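作業ノート 10/27/19 布の把持点推定と引っ張り検出

日曜だけどラボに出てきた。Parisi(軌道の前処理ツール)の新しい枝がやっとビルドできたので、どうしても今日のうちに回したかった!

まず時刻合わせから。左右グリッパと頭部カメラのストリームをWodierで同期させているが、先週まで片手だけ遅れる区間が混ざっていた。補間をやめて最近傍に変えたら、ずれは15 ms以内に収まった。こんな単純なことでよかったのか。

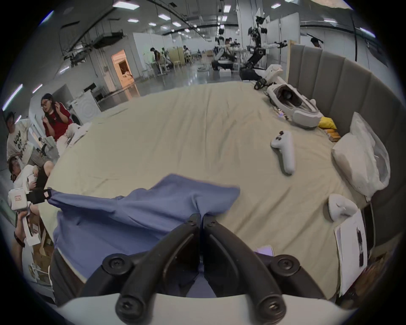 次に把持判定。いままでは指の開度だけで「つかんだ」と見なしていたので、薄い布だと閉じきった空振りと区別がつかない。指先まわりの画像を切り出して小さい分類器に通し、開度と合わせて判定するようにした。371エピソードで回し直すと、空振りの誤判定が目に見えて減っている。うれしい。残った失敗は布が指の陰に隠れるケースがほとんどで、これは片方のカメラだけでは無理だと思う。Adelmoの案は反対側の手の映像も入れること。賛成、明日やる。

頭部カメラ側のセグメンテーションも見直し。 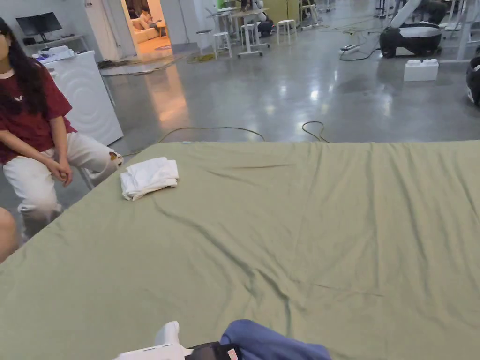 布マスクの初期値を色だけで決めるやり方は、そろそろ限界だ。シーツと対象物を同じ「布」クラスに入れていたせいで、しわの影で輪郭が割れる。緑のシーツの奥にたたんで置いてある白い布くらい色が離れていればきれいに抜けるのに、シーツの真ん中を走る長いしわのほうを別の物体として拾ってしまう。Rutunicoの出力に面の連続性の項を足したら、かなり落ち着いた。重みはまだ手で決めている。設定はcloth_seg.yamlに入れたので、触る人は古い値をコメントで残しておいてください。

午後はプランナ。両手で布を広げる動作を、左右の手先の相対距離で書き直した。絶対座標で持っていたときより軌道がずっと素直になって、見ていて楽しい。
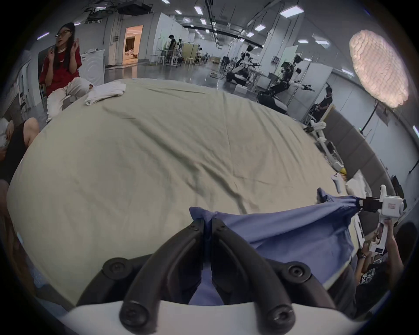
ただ、相対距離だけだと「引っ張りすぎ」が分からない。力センサなしでいきたいので、布の上端がどれだけ直線に近いかを張りの指標にしてみた。上端に点列を当てはめて残差を見るだけ。計算は3 msで終わるから制御周期にも余裕で入る。Loredanaには「そんな雑なので動くの」と言われたが、ログ上では張りはじめのタイミングがちゃんと山になって出てきた。グラフを見せたら黙って自分の枝に取り込んでいた。
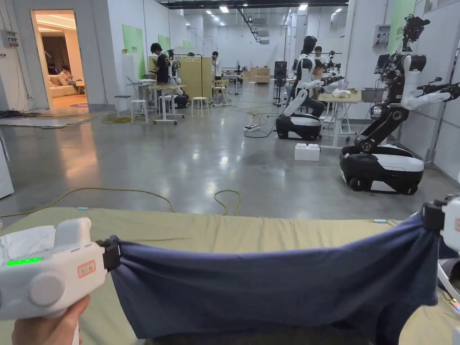 紺の布を左右のグリッパで張った状態。上端はほぼ直線、下側はたるみあり。

下側のたるみは指標に入れていない。入れると布の大きさに引きずられる。正規化の方法は要検討。

残り:
・反対側の手の映像を把持判定に追加(Adelmoと)
・しきい値をCosumineの設定画面から変えられるようにする
・点列の数、いまは200。減らしても残差の形が変わらないか確認
・Parisiの枝をマージする前に、時刻合わせのテストを書く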